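第3章 ばらの紙をどうするか

前の章では机の上のペンやはさみの居場所を決めました。今度は紙です。わたしはこの章を書くのがいちばん楽しみでした(そして、いちばん気が重かった!)。というのも、わたし自身がノートからページを破っては置きっぱなしにする人間だからです。

去年の4月、ウデルの教室で使っている紙を全部集めてみたことがあります。ノートから外れた紙だけで467枚。うち、何が書いてあるのか自分でも説明できないものが30枚ありました。名前も日付もなし。買い物のメモなのか授業の下書きなのか、にらめっこしても思い出せません。

そこで最初の練習です。紙を動かす前に、まずノートを手前に並べて置き、これに戻す紙はあるかな、と考えてみてください。

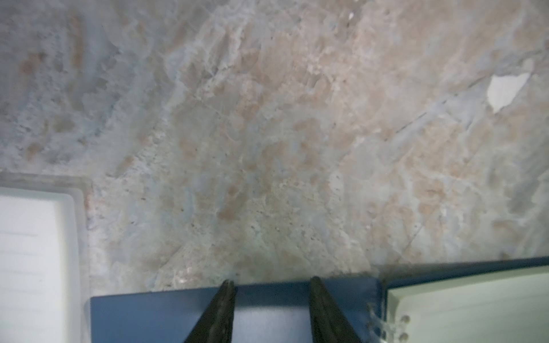 ノートに戻すくらいなら最初から破らなければいいのに、とイツェル・ベルムデスは言います。破るから端がぎざぎざになるし、順番もわからなくなる、書いたらそのまま閉じておけば片づけなんていらない、と。もっともな意見で、わたしも言い返すのに少し困りました。でも、並べて見比べたいときや人に一枚だけ渡したいときには、やっぱり破りたくなるんですよね。

ですからこの本では、破ってもいいことにします。その代わり、破った紙には三つの行き先しか認めません。元のノートにはさむか、箱に入れるか、捨てるか。「とりあえずここ」という四つ目の行き先をつくると、机はあっという間に紙で埋まります。

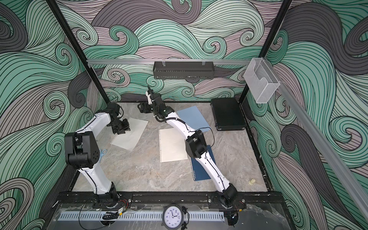
行き先を決めるとき、わたしは紙の中身を読まないようにしています。読み始めると手が止まって、気がつけばお茶をいれて座りこんでいるので(エルビア・アヤラには何度も笑われました)。見るのは紙の縁です。らせんとじのノートから外した紙なら、穴の列や破れ目が残っています。穴のそろった罫線入りの紙と、くしゃっとした白い紙が同じ机に出ていても、縁と罫線を見れば、ひとまず別の山に分けられます。どのノートの紙か迷ったら、穴の間隔を綴じ目に当ててみましょう。合わなければ無理にはさまず、箱へ。中身を読むのは、山が全部できてからです。

山の数は欲張らないこと。エマウの講座では12の山に分けた人がいて、今度はどの山がどれだったか忘れてしまいました。わたしなら多くても四つにします。色のついた紙は目立つので、つい特別扱いして別の山にしたくなりますが、ここはぐっとこらえて、

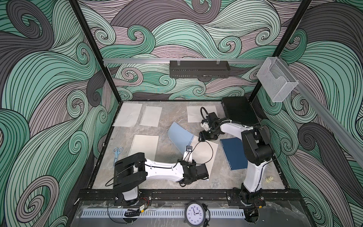

白い紙と同じ基準で分けてください。色で分けるのは、色に意味を持たせている人だけで十分です。たとえばクリソフォロ・ロサレスは、まだ返事をしていない用件を色つきの紙に書きます。これなら色の山をつくる値打ちがあります。わたしの場合は、そのとき手元にあった紙を使っただけですから、分けても何の役にも立ちません。

分け終えたら、山の角をそろえ、ノートは閉じて背を同じ向きにします。しわの寄った紙は手のひらで軽くのばしてから、山のいちばん下へ。次の節では、箱に入れた紙をいつ見直すかを考えます。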